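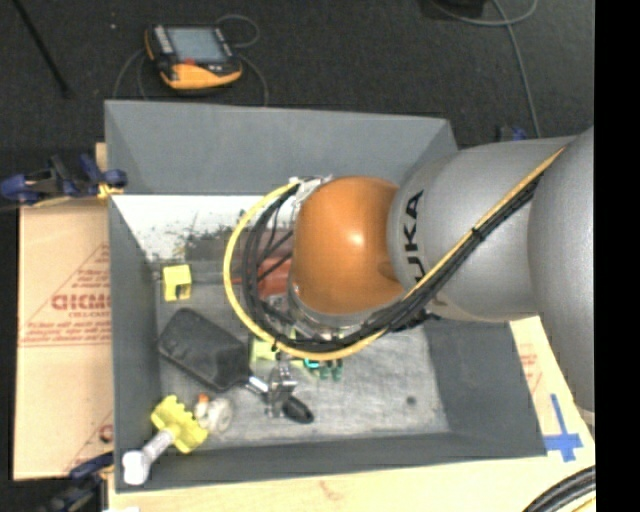
Good morning, all! A few of you asked what we found out with the bin picking work, so settle in, because I've got a cup of tea and a fair bit to say. The short version is that letting the arm have a second look before it commits to a grasp helped more than any of the clever things we tried first. We'd been fussing over the hard shapes, and then it was the plain old ones that kept catching us out. Take a tool like that black one lying corner to corner on the bin floor, big rounded head at one end and a short silver neck behind it. Our old scoring loved the head, every single time, and the head is a rotten place to grab. The handle end is where you want the gripper to be.

So, the method. We call it Fement (don't ask, it was a Friday). The network proposes a grasp, the arm comes down partway over the spot, and then we score the grasp again from the fresh view before the fingers close. If the second score is a lot worse than the first, it backs off and picks another spot.

We ran 333 attempts with it and the same number without. Same bin, same mix of objects, shuffled between runs by whoever lost the coin toss. Dropped or missed grasps went from 14 per cent down to 9. I know that won't make the evening news, but I did a little dance in the hallway.

The catch is time. Each attempt takes nearly 2 seconds longer, and if you're running a real line you'd feel that. Ubaldo Sala has a neat idea for skipping the second look when the first score is already very high, and I'm hoping we can try it properly before November.

Oh, and for those who wrote to me about clear plastic: still a headache, I'm sorry! Our depth readings go to mush on see-through things, and a second look at mush is still mush. If anyone has had better luck, my inbox is open and I'd be ever so grateful.

Code is going up under the Manitura name once I've tidied the comments and taken out some colourful language. Give me a week or so.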